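Gripper stops dead over the plate, force limit trips

Posted in: Faults and safety

sillitar_dan
Table-laying job on a kitchen counter. The arm puts down the fork and plate without complaint, then on the spoon it drops into a protective stop about 2 cm above the wood. No contact that I can hear or feel. It clears after a restart, then faults again at the same point. Controller is a Grilix box, speed set to 200 mm/s.

Cauã Peixoto
Can you post the counter? Both ends of it if possible.

sillitar_dan
Same afternoon, both of these.

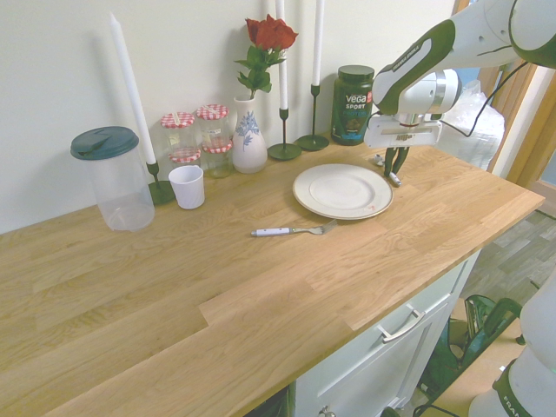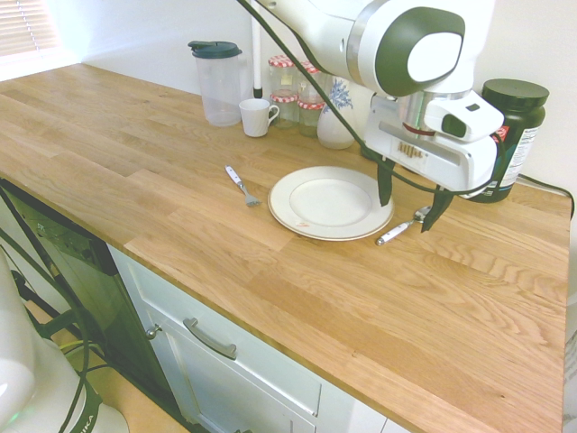
Plate and fork in both, spoon under the right finger in the second.

Cauã Peixoto
I'd look at the cable first. You've got a black one looping past the gripper housing. If it pulls tight as the wrist turns, the arm reads that as a force on the hand and stops.

jodonville_kit
Don't agree. A cable tug would fault at different heights. Same point each time sounds like the payload setting. Did you change the fingers and leave the old weight in?

sillitar_dan
Fingers were swapped in May. Weight was updated, I checked it twice.

Cauã Peixoto
Same path, same wrist angle, same tug. It would repeat.

serrano
Whichever it is, please don't raise the force limit to get past it. We did that and cracked a flange. And move the glass jars and the vase before the next run — if it does swing, they're at the back of that counter.

sillitar_dan
Limit hasn't been touched. I'll clip the cable higher up the arm tonight and run it slow with a hand on the stop button.

jodonville_kit
Log the wrist torque while you're at it. If it climbs before the fingers get low, I'll give you the cable.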